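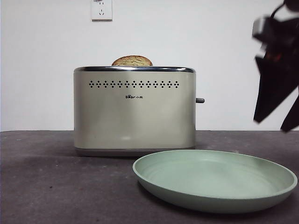

How do I find out who an actor's acceptance speech was really thanking?

Posted by kahsay_fan38 in Movies and Celebrities

Okay, this is going to sound silly, but it has been bugging me since January and my sister is tired of hearing about it. I watched one of the smaller awards shows with her, the kind that streams with bad sound and goes on until one in the morning, and Desta Gebru won for Ralturari. I was thrilled! I've loved her since she played the mean cousin in Kahsay, which I will defend to anyone who thinks it's slow.

Anyway, she got up there and thanked the director and her mom, and then she said (I'm going from memory) "and to the person who read every line with me in that kitchen, you know who you are, this is half yours." Then the music came up and she was walked off. No name, nothing. She looked like she was about to cry.

So who was it? My sister says it's a husband, because it's always a husband. I say it could be an acting coach, or a roommate, or her dad. I've looked through a bunch of entertainment sites and they all just repeat the quote with a headline like "Gebru's Secret Someone" and then tell you nothing for four paragraphs. One of them said she's married and another said she's single, and they were the same site.

I'm not trying to snoop into her private life. If she wants to keep it quiet that's fine with me, I'd only like to know if she has ever said it herself somewhere. Is there a good place to look? Do they put out the full speeches anywhere? And does anyone here happen to know?

Posted by popcorn_for_supper

It's the husband. It's always the husband lol. They thank the husband, the husband waves from table 10, everybody claps. If he wasn't there he was home with the kids.

Posted by marquee_moth

I don't think we can say it's the husband when nobody can agree on whether there is one!

I went down this same hole after the show, so let me save you some evenings. I listened to the press room audio, where the winners go right after they come off stage and reporters shout at them. Most people skip these because the video is dull (a person, a backdrop, a microphone that squeaks), but it's where you get the stuff that was played off. Somebody asked her about the kitchen line straight out. She laughed and said it was her older brother, that he isn't in the business, and that he'd be mortified if she said any more. Then the next reporter asked about her shoes.

So, a brother. She says he read all the other parts with her at night while she was getting ready for the audition, and that he was terrible at it, and that him being terrible helped because she had to hold the whole thing up by herself. I thought that was lovely. It also made me go back and rewatch the long dinner argument in Ralturari, since that's apparently the one they ran the most, and yes, okay, I cried again.

For finding this kind of thing in general, here's what has worked for me over the years (I've been nosy about movies for a long time):

Go to the awards group's own page first, not the gossip sites. A lot of them post the speeches in full a day or 2 later, and some post typed transcripts. The transcripts have mistakes in the names, so sound them out.

Then look for the press room or "backstage" recording. Search the person's name plus the name of the show plus "backstage" and skip anything shorter than a couple of minutes, those are clips with music slapped on.

After that, try long interviews from before the win. People tell the same story several times when a movie is coming out, and the early version usually has more in it. Podcasts are best for this. She did one with the Flutico people when the movie opened, it runs around 38 minutes, and the brother comes up near the start, only she calls him "my scene partner at home," so you'd never catch it in a search.

The entertainment sites mostly copy each other. If four of them have the same sentence in the same order, that's one source, and it may be somebody's guess.

Posted by kahsay_fan38

A brother!! I'm so happy, and my sister owes me dinner — I didn't say brother, but I did say it wasn't a husband, and I'm counting it. I'm going to listen to the podcast on my drive tomorrow. Thank you, marquee_moth, I had no idea about the press room thing.

Posted by second_row_left

Adding a little to the above. The speech was cut in the version on Omix, in case that's the one you saw. On the live stream she had a few more seconds before the music took over and you can hear her start to say "my br—" and then it's all trumpets. I always figured she was saying "my brilliant" something, like my brilliant agent. Brother makes a lot more sense.

I'd also check the end credits of the movie. Actors sometimes get to put a name or two under the special thanks, way down past the caterers and the song titles. I haven't looked at the ones for Ralturari myself, since we don't have it at my library yet and the hold list is long. If anybody has it at home, let me know if there's a Gebru in there who isn't her.

Posted by popcorn_for_supper

ok fine, brother. the movie was too long though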